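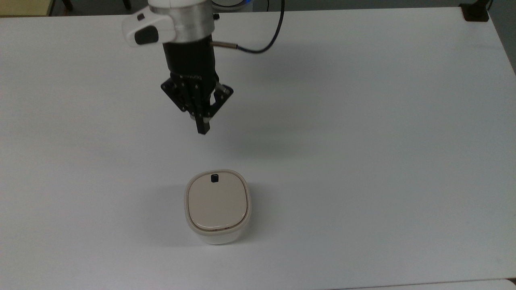
Jarmo Koivisto asks whether a student team should record its January demonstrations again from the beginning or keep the runs in which the arm hesitated over the container. The team has 76 recorded runs, and the rules of the Norkel student challenge are silent on the matter.

Print this page | E-mail this page
Posted November 23, 2022, in Student Projects

Answer 1

Keep them. More data is better.

Answer 2

I supervise the robotics course at Retlow, and our students faced the same decision last term. I would advise against discarding a run solely on account of a pause. The team should first establish where the pause occurs. 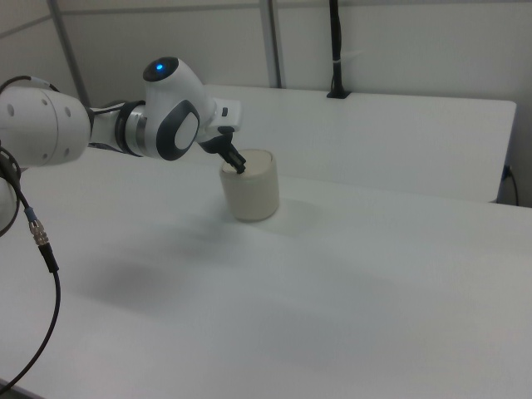 A pause before the fingers close is generally harmless and may be trimmed. A pause after contact is a different matter – the students should review the gripper force log for that run and exclude it if the object was pushed. We removed 13 runs on this basis. Each exclusion was entered in the project notebook with the initials of two students.

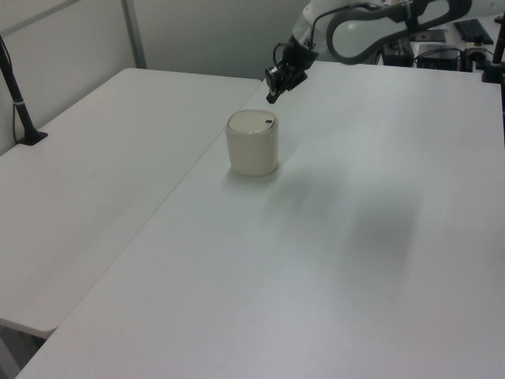 The starting position should also be varied between runs. Our first set placed the object at a single point, and the trained policy failed whenever it was moved. We now use 4 marked positions and rotate the operator after each one.

Answer 3

Agree with the above, but check your storage quota on Rasico first. Ours filled up and the last session was not saved.

This site uses cookies. By continuing to browse, you accept their use.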